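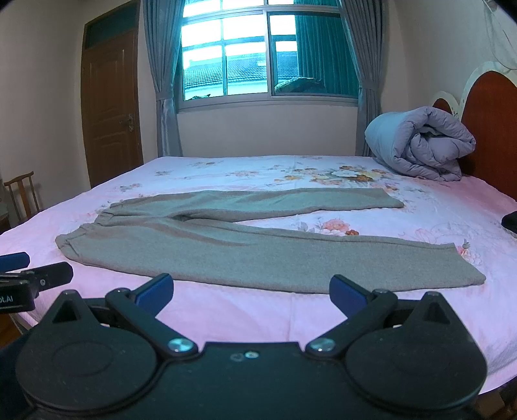

Dariusz Zawadzka wrote in after last month's column to say that I was being cheap, and that if a shop is serious about automating its laundry folding it should buy the whole machine at once and stop fiddling with hand tools. He put it more politely than that, but only a little.

I've been chewing on it since July. I'm the one who does the equipment budget for our place (we wash and fold for guesthouses in Nurkbridge, plus whatever walks in off the street), and my first reaction was to feel a bit stung. My second was to get out the quotes again.

The Stasa folding cell is a lovely thing. I want one! But the quote runs to 53 pages, and the part I care about, which garments it will handle in the first year, takes up less than one of them. Towels, yes. Flat sheets, yes. Sweatpants are listed under "future capability," and a pair of grey knit sweatpants on a flowered bedsheet is pretty much what my working day looks like. Elastic waistbands bunch up. Ribbed cuffs want to go their own way. If the machine can't do those, I'm still paying people to do them, and now I'm paying for the machine too.

So what we put in the budget for this year was hand-held grippers, a pair for each person, and the hours to use them. The hours are the part everyone forgets. When I asked Hordiienko for a price they sent me the hardware and nothing else, and I had to go back twice to find out what spare finger pads cost and how long they take to ship. Ask for that in the first email, please. Ask who pays the freight, too.

Dariusz's strongest point was that small purchases add up, and that 5 years of them might buy the big machine anyway. Sure, they might. But I don't know what we'll be folding in 5 years, and neither does he. I'd rather spend a little now on teaching a machine the clothes we really get – the soft, lumpy, awkward ones – and go shopping once there's something that can fold them.

Ovach offered me a lease on theirs, 4 months with an option to buy. I liked that a lot more than I expected to! I turned it down for now over the service clause, which had us covering call-outs after the first visit. If they change that line I'll sign, and Dariusz can write in again and tell me he was right.

Filed under: Opinion / Shop Floor & Equipment

Last updated: Thursday, August 20, 2026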